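Zoltside 2 bimanual planning software

Product notes and buying advice
Reviewed by Maham Ansari. Last revised Sunday, December 1, 2024

Zoltside is a motion planner and task sequencer for two-arm tabletop cells. You install it on the cell computer, give it the arm models and camera calibration, and it plans paths for both arms against one shared collision map. Soltach sells it as a license per cell. The maker's brochure calls it "hands-off." We don't use that phrase on our own pages.

What you get
Planner and sequencer
Camera calibration tool
Grasp scoring module
Log viewer with replay
Email support, weekdays 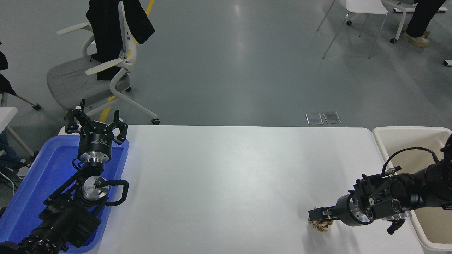 Grasp scoring is the part customers ask us about most, and the part we trust least. The module looks at a segmented object, proposes finger placements and ranks them with a number between zero and one. The number looks scientific. On rigid boxes it tracks real results fairly well. Crumpled brown stuff of the kind the right gripper has closed on is a harder test, with no flat face to line up on and an outline that depends on where the camera sits. We have seen scores of 0.9 on grasps that slipped and 0.4 on grasps that held fine. Set your own threshold with your own parts, and keep the log viewer open while you do it.

The shared collision map is better. If one arm is parked over its tray, the other plans around it without asking for a fixed keep-out zone, and when both want the middle of the table one of them waits. That wait can be long. Haris Farooqui ran our bench set in May: 1,271 planning requests, of which 31 timed out at the default limit. Raising the limit cleared most of them and made the cell noticeably slower. Soltach says the next release fixes this. They said so about the last one.

Cables are not in the model. You can add padding around a link by hand, and you should, but a loop of cable that moves with the wrist is invisible to the planner.

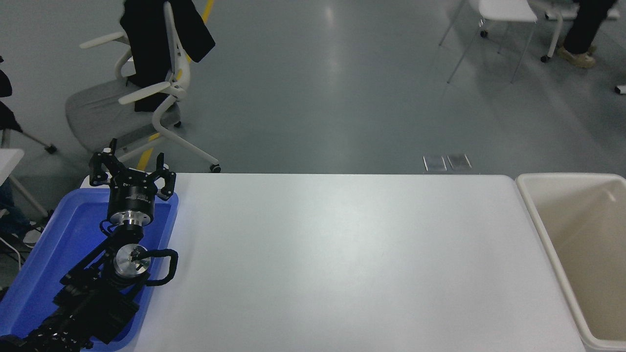
The same goes for anything you change after calibration. Slide a bin over by a couple of inches and the map will still show it in the old spot until someone runs a rescan. There is an automatic rescan option. It is off by default, and turning it on adds a pause before each cycle.

Requirements
Linux cell computer with a supported graphics card
One overhead or head-mounted depth camera
Arm description files for both arms
Joint-level access to the arm controllers

Compared with Laitinen
Laitinen's planner costs more and has no grasp scoring at all. Its timeouts are rarer and its error messages make sense. Jui-lin Kan in our support group prefers it for cells that repeat one job all day. For mixed parts we would still start with Zoltside, scoring switched off.

Trial
The trial runs 75 days with every module enabled. Use your worst objects. The demo project that ships with it is all cubes, and it will tell you very little. Questions about trial keys go to Shabnam Rizvi at the software desk.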